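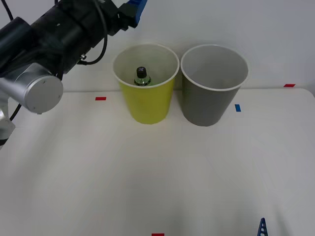 Yellow and grey paper cups at Trasstead, the yellow one holding a small bottle with a black screw cap.

Print | E-mail
Jan 9, 2025
By the Supplies Office, Grorkusholm District Schools

Report on the visit to the Castillo paper cup works, Trasstead

The Supplies Office attended the open day held by Castillo at its Trasstead works. The present cup contract for school canteens and sports days ends in March, and the district wished to see how the coloured range is made before inviting new quotes. This report sets out what was shown to visitors and the points the office considers useful to schools.

Arrival and the paper store

Visitors signed in at the front office and were issued with hair covers and ear protection. Rings and watches were left in lockers. The tour began in the paper store, where board arrives on large reels and is held for 4 days before use so that it can settle to the temperature of the building. Staff told us that board brought straight from a cold truck to the forming line tends to crack at the rim, where it is bent most sharply.

Each reel carries a card giving the mill, the weight of the board and the side that has been coated. The coated side becomes the inside of the cup. We were invited to handle offcuts from both faces. The coated face is smoother and slightly stiffer to the fingernail, and a drop of water placed on it stayed where it was put.

Printing and colour

The works prints its plain colours in a single pass, on the outer face only. The inner face is left pale and the rim is left white, as ink is kept clear of any part that touches the mouth. The yellow is the strongest seller and is printed most weeks. Grey was added to the range at the request of an office catering firm and is now ordered by several childcare centres, which use it to tell staff cups from children's cups.

The office asked whether colours vary between print runs. We were told that a small shift is allowed and that a sample from each run is kept in a cabinet for comparison. The cabinet was opened for us. The yellow samples were close to one another. The greys differed more than expected, some having a slight blue cast and others leaning towards brown. Schools that use colour to sort cups are unlikely to be troubled by this, but those ordering for a formal event may wish to take all their stock from one run.

Forming

The forming hall is the noisiest part of the building and talk was limited. Flat blanks shaped like a fan are wrapped around a metal form, sealed down the side, fitted with a base and then rolled at the top. The rolled rim gives the cup most of its strength. A guide passed around two cups from the same blank, one with a finished rim and one without. The unfinished cup folded under light pressure from the thumb, and the finished one held its shape.

The line we watched was making the 310 mL size. The taper allows the cups to nest, and its angle is a matter of some care. If the sides are too straight the cups jam in the stack, and if the slope is too great the cup tips easily when filled. Castillo has changed the angle once in the life of the range, and old and new cups should not be stacked together.

The trial room

The part of the visit of most interest to this office was the trial room, where cups are tried with the sorts of things people put in them. Drinks are the obvious use, but the works has learned from its customers that many cups never hold a drink. They are used for pencils, for paint water, for cutlery, and for keeping small bottles upright on a table.

This last use was discussed at some length. A small bottle set in an empty cup lowers the balance point very little, and a narrow bottle can lean against the side. Where the bottle stands near the centre and its cap stays below the rim, the cup protects it from a passing sleeve. Where it stands well above the rim, the cup gives less help and may tip with it. School first aid rooms and art rooms commonly store small bottles in this way, and the advice given was to choose a cup taller than the bottle and to keep cups away from the table edge.

Visitors were also shown a stacking trial and a hot water trial. In the second, a cup is filled, left on blotting paper and lifted after 6 hours. Any mark on the paper means the batch is set aside.

Packing and despatch

Cups are sleeved in clear film and boxed. The standard carton for the coloured range is available in single colours only. The office asked whether mixed cartons could be supplied, as smaller schools seldom need a full carton of grey. Castillo advised that its depot at Pusus can split cartons on request, with a longer wait for delivery. A written price for this service has been sought.

Waste trimmings from the blanks are baled at the end of the line. Coated and uncoated trimmings are kept apart, and we were told the coated bales are harder to place. Schools should not put used coated cups in the ordinary paper bin unless their own collector has agreed to accept them.

General remarks

The day was well run and questions were answered plainly. The open day drew 278 visitors according to the sign-in sheets, and the forming hall was crowded in the late morning. Staff with hearing aids may prefer the first tour. The path from the car park is steep and was slippery after rain, and those using a wheelchair should ask for the side gate to be opened.

Sample sleeves in yellow and grey may be viewed at the Supplies Office, Grorkusholm, during opening hours. Schools wishing to comment on sizes or colours before quotes are invited should write to the office by the end of this month.

Print | E-mail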